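4.2 Clearing songs after picture lock

Most writing on music supervision treats the choice of song as the work and the license as the paperwork that follows. Our interviews suggest the proportions run the other way. Supervisors told us they could usually name their first choice for a scene within an evening. Finding out who owned it took the rest of the month, and sometimes the rest of the budget.

We followed 42 cues through clearance, all of them songs that already existed before the production came asking. Every cue needs at least two permissions: one for the composition and one for the recording. In the easy cases these belong to the same person, who is also awake and answers email. In the harder ones the composition is split among several writers, each with a publisher, and the smallest share has the same power to say no as the largest. One supervisor described a drummer with a sliver of a chorus as "the most important man in the film." He had not been told there was a film.

The productions in our sample asked for quotes in broadly the same form: length of use, territory, term, media, and a sentence or two on the scene. That last item did more work than we expected. Rights holders who were relaxed about fees could be very particular about whether their song would be playing while someone was stabbed. Supervisors had learned to write these sentences with care. "Tense family dinner" covered a good deal of ground, and in one case it covered a poisoning. We coded scene sentences for how much they left out, and the coding was checked by Valentini, who disagreed with the first author on 5 of them and was right on most.

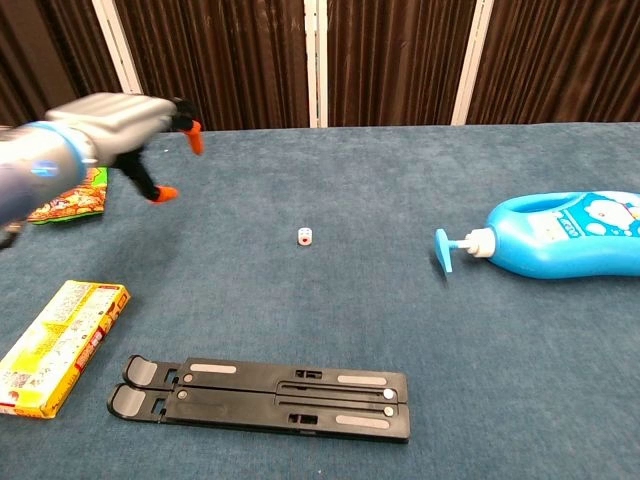
Figure 3. Robotic arm with its gripper open over a carpeted table; snack bag at the table's left edge.

Timing turned out to matter more than money. Under the usual arrangement the director cuts to a temporary track, grows fond of it, and then asks the supervisor to find something exactly like it that costs nothing. By the time the cut is locked, the editor has matched footsteps to the snare and the temporary track has become the only song in the world. Supervisors who were hired before the edit began could head this off by supplying temporary tracks they knew to be clearable. Those hired afterward spent their days negotiating for a song the other side could tell they were desperate to have.

The Kurport sessions give the clearest picture of this. The production had 60 days between lock and delivery and wanted a single well-known recording for its closing scene. The publisher agreed early. The label agreed late, at a higher figure, and the publisher's quote carried a clause matching it to whatever the label was paid. Wubshet, who sat in on the calls, recorded in his notes that the second increase "was received quietly." The scene was in the end cut shorter by its director, on artistic grounds that happened to bring it under the next price bracket.

Smaller labels behaved differently. Closturero and Zivlow each kept a list of recordings for which they controlled both sides, and each could return a signed quote while the larger companies were still confirming receipt. Supervisors valued this and said so warmly. They also admitted that directors rarely asked for anything on the list - the songs lacked the quality of being already famous. Where a small-label song did reach the finished film, it had nearly always gone in as a replacement for one that fell through.

We are cautious about reading too much into refusals. A flat no was rare. Far more often a request went unanswered until the deadline had passed, and our records cannot separate an owner who objected from one who was on vacation. Wieczorek's three-way coding scheme (granted, refused, lapsed) handles this better than the two-way version we began with, and we use it in the tables that follow. Lapsed requests are counted from the date of the last reminder sent, a choice that flatters the supervisors slightly and was made at their urging.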